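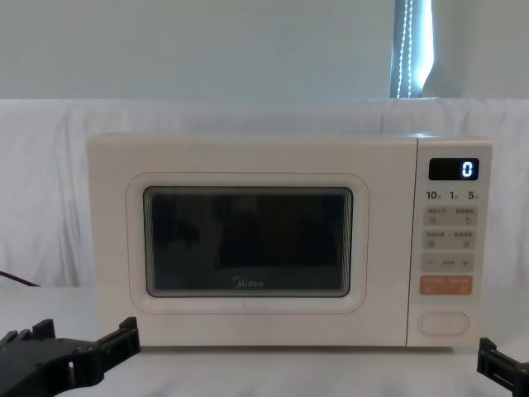 Dandcombe Regional Airport, Passenger Services Team

August 8, 2018
By Xiuying Kang

Dear Anqi Tang and everyone at the Mokoena Fund,

Thank you again for your patience while we pulled this together. It has been a busy summer at the terminal, and I wanted to give you a proper picture of how the nervous flyer program is coming along now that we are well past the February start.

We have had 129 people sign up, and 109 of them have finished all four evening sessions. I'm especially pleased with that second number! The talk on turbulence is still the favorite by a long way, and people stay afterward with questions until we have to start turning off lights (one gentleman wanted to go through every sound the landing gear makes, and we did).

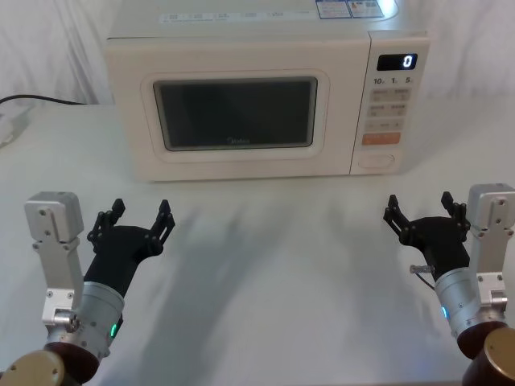 The practice walk through check-in and security has been harder to arrange. We can only use the Kakari gate before the first departure, so those mornings start very early, and two had to be moved when the schedule changed. We hope to run three more before the fall.

On the money side, we spent $635 on printing the guidebook, a little over what we had planned, and $500 on speaker travel. Mendel Air has let us sit in a parked aircraft free of charge, for which we are very grateful.

I will send the survey comments along with the next report. Please do come to a session if you are ever flying through.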